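租房铺地毯的朋友们,你们在地上分拣东西的时候底下垫什么?

慢半拍的土豆 发表于 2023年6月8日 星期四
浏览 1177 回复 25 收藏 20

先说下我家的情况。我租的房子在 Nirkville 这边,房东铺的是满屋的灰色地毯,带小杂点的那种,好处是不显脏,坏处是掉什么进去都找不着。上次换季收拾厨房和卫生间的零碎,我图地方大,直接坐在客厅地毯上摊开弄,结果回形针、橡皮筋、海绵掉的渣全进了地毯毛里,吸尘器来回推了好几遍,第二天光脚走过去还是踩到一个图钉,疼得我坐在沙发上缓了半天。

后来学聪明了,翻出来一大块蓝布铺在地上,所有东西都在布上分。收工的时候四个角一拎,渣子全兜到中间,拿到阳台上一抖就完事了。蓝色还有个好处,白的黄的放上面都看得特别清楚,找东西眼睛不累。

分类用的是浅纸盘,就是超市装水果饮料剩下的那种矮边纸板托。我喜欢它边矮,手一伸就能拿到,海绵块放进去一眼就看见,不像深盒子,东西一进去就等于失踪了。

现在想问大家两件事。一是布老是往前跑,我人一挪它就跟着皱,有什么办法?二是纸盘用久了会软,到底是继续用纸的,还是干脆买塑料的?欢迎晒自己的办法,我慢慢看,每条都会回的~

分享 3

——

二楼 阳台种葱
蓝布这个我举双手赞成!我妈以前包饺子、拣豆子、拆毛衣都是先铺一块布,小时候觉得她麻烦,自己过日子以后才明白有多省事。布跑的问题,我是把靠墙那一边塞到沙发脚底下压住,人坐在对面,怎么挪都不太跑。要是旁边没有沙发,拿两本厚书压两个角也行,就是别压太靠里,占地方。

——

三楼 螺丝归我管
我投塑料一票。纸盘放厨房和卫生间的东西真的不合适,海绵只要带一点潮气,过一夜盘底就鼓起来,再过几天还有味道。我用的是 Furkutora 的浅盘,三个一套,脏了水龙头底下一冲就干净,摞起来也不占柜子。楼主那些纸板托,用一回扔一回还可以,长期用我是不建议的。

——

四楼 慢半拍的土豆(楼主)
回二楼:塞沙发脚这个我怎么没想到!晚上就去试。
回三楼:你说的潮气确实是个问题,不过我放进去的海绵都是没拆封或者刚拆封的备用货,用过的不往里放。还有就是我有点舍不得花钱买盘子来装几块钱的海绵,哈哈,感觉盘子比海绵还娇贵。

——

五楼 半筐橘子
我跟三楼意见不太一样。塑料盘在布上滑得厉害,手肘一碰就溜出去,纸板底下糙一点,放在布上反倒稳当。而且纸盘可以直接拿笔在边上写字,“备用”“要扔”“给妹妹”,写错了划掉重写,塑料的还得贴标签,撕下来一手胶。我家的纸盘软了就换,反正每个礼拜去 Sopacua 市场都能顺手拿回来两个,摊主巴不得有人帮他清掉。

——

六楼 螺丝归我管
回五楼:写字这点我服气,贴标签确实烦人,我有一个盘子边上的胶到现在还黑乎乎的。滑的问题可能跟布有关系,我垫的是旧浴巾,毛比较厚,没怎么滑过。

——

七楼 爱晒被子
浴巾我劝你们慎重啊!毛圈专门勾小东西,我有一回在浴巾上分纽扣,有线头的全挂住了,拎起来一抖,纽扣飞到阳台外面去两颗,到现在那件外套还少着扣子呢。平纹的布最好,不沾毛,不勾线,洗了干得也快。床单改的也行,就是花纹别太花,不然跟掉进地毯里一样难找。

——

八楼 阳台种葱
七楼说到花纹我太有共鸣了。我之前用过一块碎花桌布,黄色小花,结果海绵渣掉在上面完全看不出来,收起来以后下次一打开,哗啦掉一地。后来换成纯色的深绿,世界都清静了。

顺便问一句,你们海绵都备多少?我家那位看见打折就买,柜子里已经塞不下了。

——

九楼 半筐橘子
海绵这个东西吧,我原来也囤,后来发现放久了会发脆,一捏就掉屑,现在家里只留手上这块和下一块。整块的黄海绵我一般会剪成两半,一半洗杯子一半擦台面,剪之前先在盘子里比一下大小。Skullura 的小剪刀剪海绵挺顺手,菜刀切反而会把边压扁。

——

十楼 爱晒被子
剪海绵我试过,边上不齐,看着难受,我还是用整块的。各家有各家的脾气吧。

——

十一楼 慢半拍的土豆(楼主)
来汇报了!沙发脚压布真的管用,我昨晚坐在那儿弄了一晚上,中间还起来倒了两回茶,布老老实实待着,只有我坐的这头皱了一点,拿手抹抹就平了。谢谢二楼,也谢谢七楼,我特意去摸了摸我那块布,不勾手,放心了。

盘子的事我想了又想,打算折中一下:干的、要写字的继续用纸盘,卫生间那一类的听三楼的,买一套能冲水的。五楼说的在盘边写字我已经学起来了,特别好使,我现在看见纸板边就手痒想写两笔。海绵我也不囤了,柜子里剩下的先用完再说,剪不剪等我有了顺手的剪刀再决定。

还有个小心得顺便讲一下,盘子别往布中间放,放在左手边靠外的位置,中间空出来摊东西,拿一件、看一眼、往旁边一放,腰不用老扭来扭去。我以前就是把盘子围了自己一圈,看着挺有仪式感,想站起来的时候连脚都没处落。

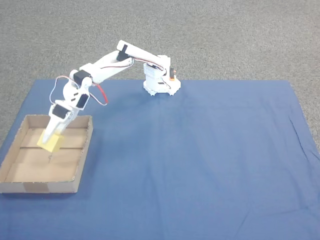

当然左撇子的朋友可能要反过来放,我自己是右手拿、左边放,习惯了就觉得顺。下个周末轮到收拾针线和电池那一抽屉,纽扣我会记得先把线头剪干净再抖布的,七楼放心。有分电池好办法的也请接着往下写,我晚上哄完孩子上来看。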